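Notes pour l'intervention -- vider une table, remplir un carton
Mernville, vendredi 24 avril 2026
Durée 20 min, garder 10 pour les questions

1. Démarrer
Bonjour, merci d'être venus. Pas de tour de table, pas le temps.
Poser la question tout de suite : qui a chez soi une table où on ne mange plus ? Laisser lever les mains.
Dire d'où je viens : les ateliers rangement de Gristora, 12 séances depuis octobre. Toujours des petites surfaces, jamais une maison entière. Une table, un bout d'étagère, basta.

2. Pourquoi la table
Surface plate à hauteur de main = on pose. Le courrier, les chargeurs, les jouets du petit.
Anecdote Cledham : la dame qui repassait par terre depuis des mois. Aller vite, ne pas se moquer.
Le problème c'est les mélanges -- un câble avec une peluche, on ne sait plus dans quelle pièce ça va, donc ça reste là.

3. Le carton de récup
Pas d'achat de bacs au départ. INSISTER, on me la pose à chaque fois.
Un carton déjà ouvert, même abîmé, ça suffit pour trier. On s'y attache pas, on le jette à la fin.
Taille : si on ne peut pas le porter plein d'une main, trop grand.
Un seul à la fois. Deux cartons = on hésite, trois = on fait des piles a côté.

4. La méthode (montrer les gestes)
- minuteur sur 10
- on prend ce qui est devant soi, pas ce qui est facile
- 2 questions seulement : ça vit où ? ça sert encore ?
- sans réponse -> carton
- les morceaux de jouets ensemble, on cherchera le reste après
- ne PAS quitter la table pour aller ranger un truc ailleurs (on ne revient pas)

5. Exemple : table avec nappe à carreaux
Laisser regarder un peu. Carton jaune, bord déchiré devant, encore vide. Tout près, les peluches roses, l'adaptateur secteur et le rouleau de scotch jaune.
Demander à la salle : vous commencez par quoi ? En général ils disent les peluches. Moi l'adaptateur -- il a une place évidente, ça lance.
Le scotch en dernier, on peut en avoir besoin pour le fond du carton.
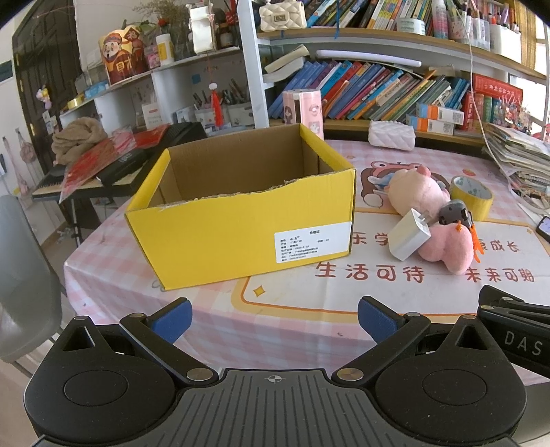
6. Les nappes à motifs
Passage court, sauter si retard.
Les gros imprimés, lettres, personnages : l'oeil se perd, on oublie des petites pièces. Soit on plie la nappe avant, soit on passe la main à plat à la fin. Je préfère la main.

7. Après
Carton fermé, date dessus au feutre. Piątek vient chercher les dons sur rendez-vous, feuilles à l'entrée.
Les chargeurs orphelins : un sachet, une étiquette, on essaye sur tout ce qu'on a puis déchèterie.
Rappeler la séance d'octobre, inscription sur la feuille.

Questions. Penser à rendre le micro et récuperer la rallonge.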